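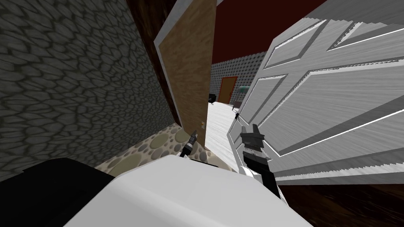

Stone wall and open doors

Filed under: Trail Maps & Downloads > Resolved

Opened 18/04/2019

Hello, and thank you for writing in about the Suston Canyon loop. We're so sorry your afternoon ran longer than you'd planned, and we're glad the views from the ridge made up for some of it!

You told us the map on your phone put you on the Girkileck side of the creek when you were plainly standing on the other bank, and that the summit showed as 3,508 feet on one screen and as a blank on the next. We loaded the same map here and saw the blank summit right away, but the creek took a good deal more looking.

What we found is that your phone was holding 2 copies of the map – the old one from before the Jacquet Spur was rerouted, and the new one on top of it. The old copy still draws the trail along the east bank, and the app was opening that one whenever you lost signal (which happens a lot once you get down under the oaks).

Please try the following before your next hike:

Open Saved Maps and delete everything with Suston in the name.
Close the app all the way and leave it closed for 30 seconds.
Download the loop again while you're still on your home Wi-Fi.
Turn on airplane mode and check that the spur now crosses at the footbridge.

Update: the hiker wrote back to say the creek crossing looks right now and the summit height is showing on both screens. The Irilov trailhead pin is still a little way up the road from the parking lot – we've opened a separate ticket for that one and will post there when it's been moved.

Status: Closed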